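6 July 2026, sim bench, Nellow task set

Went through the tabletop rules with Tove Oddsson this morning. The December version was written for the real cell and doesn't say enough about simulated runs. Changes we agreed on:

- A lift counts only if the object stays clear of the counter for 2 seconds. Renders alone don't settle it. Use the contact log.
- Upright objects get gripped near the top with the fingers vertical. If the tilt goes over 9 degrees, mark the episode "poor grasp" even if it finishes.
- Other objects on the counter are part of the test. Don't delete them to get a cleaner run. If the arm touches one, write down which.
- Same force limit as the real cell. Mastness had it turned off in their config, and I turned it back on.
- Every batch gets its seed and asset version written in this book before it starts.

Batch for today is 300 episodes, seed 567, Stekex assets, cylinder pick with the bowl and swab left in.
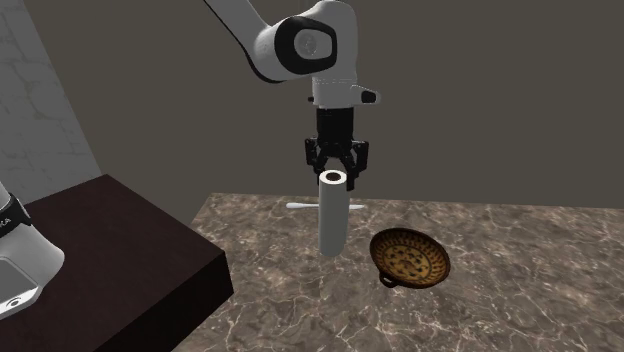

Still open is what to do when an object passes in front of another one during the lift. Renato Cabrera wants a minimum gap between them at reset. I would rather leave the placement random and report close cases separately, the way we did for Barredo. Tove will write up both versions and we pick on the numbers.

Also need to fix the naming. "Counter" and "table" are used for the same surface in two of the scripts, and the contact check only looks for "counter". Don't trust any clearance result until that is patched.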